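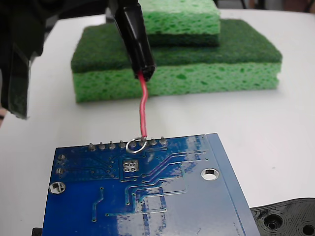 Keep the old planner

Oct 7, 2019

There is a habit in our trade of replacing the motion planner whenever a robot misses. I have done it myself twice. I want to argue that most of the time the planner is the wrong thing to change, and that we would get further by spending the same weeks on logging, on calibration and on the dull code that decides when to stop.

I work on small assembly and test jobs, where the arm has to bring a wire or a probe to a particular pin on a circuit board. The pins are close together. An error that would pass without notice when you are picking up boxes puts you on the neighbouring pin, and then the reading is wrong and the software has no idea.

Last December we had a bad run of this at Baneck. The arm was landing one pin along from where it should, and not every time. The first meeting lasted an hour and ended with a list of three planners we might move to. Yasir Lodhi had already built one of them on his laptop. I was in favour. The planner we had, Kara, was old, the person who wrote most of it had left, and everybody disliked its configuration files.

Emanuel Mihăilă asked whether anyone had compared the path Kara asked for with the path the arm took. We hadn't. We kept the commanded positions and threw away the measured ones, as somebody years ago had been worried about disk space. It took him two days to keep both. The arm was following the path very well. Kara was doing what it was told, and it was being told to go to the wrong place.

The fault was in perception, and even there it was a small one. The camera estimate of the board came with a timestamp, and our code used the time the message arrived. On a quiet machine the gap between the two didn't matter. When the machine was busy, the message could be 210 milliseconds late, and by then the wrist camera had moved. The fix was four lines. We would have carried the same fault into any of the three new planners and probably blamed them for it as well.

I don't think we were unusually careless. Planning is the part of the system that people like to talk about. It has papers and benchmarks, and you can watch it on a screen. Nobody asks to see your timestamps at a conference. So when something goes wrong, planning is where the attention goes.

The second thing I would spend money on is stopping. Most of the controllers I have read are careful about how to move and vague about when to give up. Ours used to press down until it reached the target height, and if the board sat a little high it pressed anyway. Fadi Nasrallah rewrote that part so the arm stops on force, backs off, looks again and tries once more. If the second try fails it calls a person. The new routine is 357 lines with its tests, and in my opinion it is the best code we own. It made the cell slower on good boards, which was raised as a complaint, and I still think it was the right trade. A slow cell that knows it has missed is worth more to me than a quick one that doesn't.

Boards are awkward for cameras too. They are shiny, and a strip of glare along one side can look more like an edge than the edge does. Shoaib Gilani collected 4000 pictures of boards under our own lights, at poor angles on purpose, and we now run every change to the detector against them before it goes near the arm. It is tedious work and I'd like to see more of it. We had tuned the old detector on 100 pictures, nearly all of them taken from straight above.

There is a fair case on the other side. Daniyal Pirzada, who runs a similar group at Dobson, thinks I am too fond of old software. His view is that a planner nobody understands is a risk in itself, and that sooner or later you pay for keeping it. They moved to Fallska in the spring and he says his newer staff can read it, change it and fix it without asking anyone. I accept that. If you can't find anyone to maintain the thing, replace it, and say that is why you are replacing it. My objection is to changing planners in the hope that a miss will go away.

So what I ask for now, before any talk of new planners, is a recording of one failure with the commanded path, the measured path, the camera estimate and all the timestamps. If the group can't produce that, the next job is to make it possible. Yasir's build is still on his laptop and we may use it one day. The configuration files are as bad as they ever were.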